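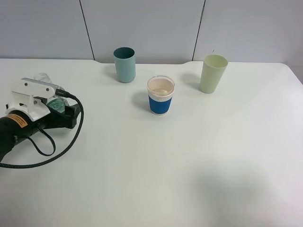
Slide 1. Cell 2 at Usthorpe: gripper on the left, three cups on the table.

Print this page | E-mail this page

Looking after the cup cell
Speaker notes, Noemi Tran, Osport

Start with the cable. Ask the room to look at the black braided one and follow it from the white bracket, out to the right and back round to the left. That loop gives the wrist its slack. Too short and it pulls at the connector on a full turn. Too long and it drags over the cups. We set ours with the arm at full reach, then tie it at the base.

The thin cable under the gripper body is checked separately. Run a thumb along it with the power off. If the jacket feels flat or sticky anywhere, replace it.

Fingers next. Clear plastic bottles are the hard case, as crinkled film can slide on the finger faces. Wipe the faces every 800 cycles with a dry cloth. No solvent. Two screws per finger, snug, then a paint mark across the head so you can see if one has moved.

Bracket. Ours worked loose last July, at cycle 1874, and the grip point drifted 3 mm before we caught it. Now it goes on the weekly sheet.

Table. Keep it matte. We had a gloss top first and got bad reads on anything see-through. Wipe with water and let it dry before you home the arm.

Cups. We mix plain ones, straight and tapered, with a sleeved coffee cup on purpose. Textured silicone grips differently from a bare wall, so set the force for each type and write it down.

(Pause for questions. If asked about the Ursu controller, say that comes after the break.)

Last point: keep the warning label clean and readable. If it peels, order a new one from Plulel before the next service.

Related items
Homing the arm after a power cut
Weekly sheet for cell 2
Ursu controller: backup and restore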